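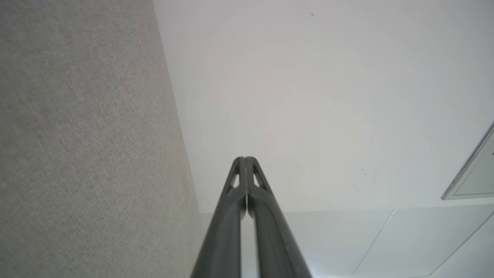
Home Office > Set-Up Guides > Fabric Panels

Section 2: Living With Your Gray Panel

26 December 2024 | By the Woramton desk
2 comments | 30 shares

1. Wait a day before judging the color. Gray fabric against a white surface looks like gray fabric against a white surface, and you will get used to it.

2. Vacuum the weave with a soft brush, top to bottom. Skip the beater bar.

3. Blot spills with a damp cloth. Scrubbing makes a small stain into a large, fuzzy one.

Note: The flecks are part of the fabric. Please stop picking at them.

CAUTION: No tape, no steam, no leaning — the Stendley panel is a divider and makes a poor chair.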